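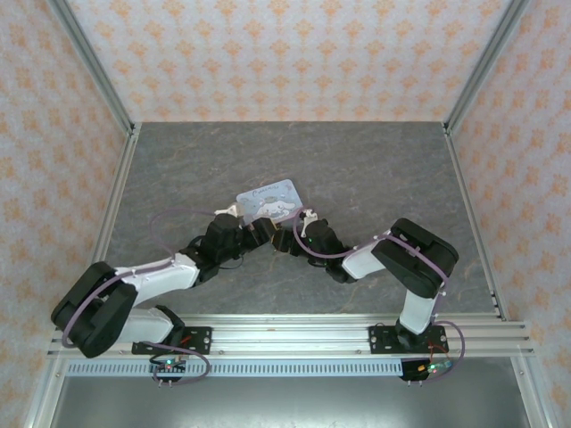
I have a Cinnamoroll problem, and the problem is that I am a grown woman with a dental plan.

It started with one card. Pale lavender, more or less gray if the light is bad, the name in loopy cursive across the top and the puppy himself flopped in the bottom right corner like he's just worked a double. I bought it for my niece's birthday. My niece got a different card. She is seven and will recover.

If you haven't met him, Cinnamoroll is a white puppy with ears so long they ought to have their own seat on the bus. I've been told there is a whole backstory with clouds in it. I don't need the backstory. He's lying down and he looks like he has no plans to get up, and at 4 p.m. on a Saturday that's about as much as I ask from art.

Anyway, one card turned into a shoebox. I did the inventory last month while I was supposed to be doing my taxes, and the shoebox holds 86 pieces of stationery, counting envelopes and not counting sticker sheets, which live in a different box that I'm not ready to talk about. Most of it came from Warska, the little gift shop behind the pharmacy, where Ľubica Baláž has started setting things aside for me under the register. She does this without being asked and without making eye contact, the way a bartender might.

The trouble with nice cards is that you're supposed to write in them. I've never really gotten the hang of this. A plain card from the drugstore, fine, I can put "Happy birthday, hope your knee is better" and drop it in the mail on my way to work. But a good one just sits there daring you to ruin it with a ballpoint. I've ruined two. On one I spelled "congratulations" with a d. The other I wrote out to my landlord and then read back to myself, and it was warmer than our relationship could support, so I kept it.

Then there's the wallpaper question. I've been thinking of putting a few of the cards up over my desk, and my desk faces the one wall in the apartment that the last tenant had strong feelings about. It's damask. Big swirly medallions, row after row of them, in a green I'd call hospital pesto. I used to be against damask on principle (the principle being that it makes every room look like somebody's about to read a will in it), but I've come around a little. An orange print on an off-white ground can be downright cheerful. Also, a lavender card near orange fleurs shouldn't work and sort of does. Next to pesto I'm less sure. I taped one up for a weekend and it looked like the puppy had eaten something.

Silvia Hrubý, my neighbor and the only person I know who owns a level, says I should frame them. I priced frames. The Sultetti ones are beautiful and cost 16 dollars apiece in the small size, and the cards aren't quite the small size. They aren't quite any size. You'd need a mat cut for each one, at which point I'd be spending more on the puppy than I did on the couch.

So for now the plan is a rail. One of those skinny picture ledges, white, long enough for maybe five cards, so I can swap them out depending on my mood or the season. Silvia has offered to hang it. I've offered to make lunch. We've both been offering since April.

The lavender one gets the middle spot, propped at a bit of an angle, because straight up and down he looks like he's at the DMV. I did write on the back of it, finally, in pencil, very small. It says "do not mail." That's mostly for whoever has to clean out the apartment someday, but it's also for me — my niece's birthday is coming up again, and I haven't bought her a card.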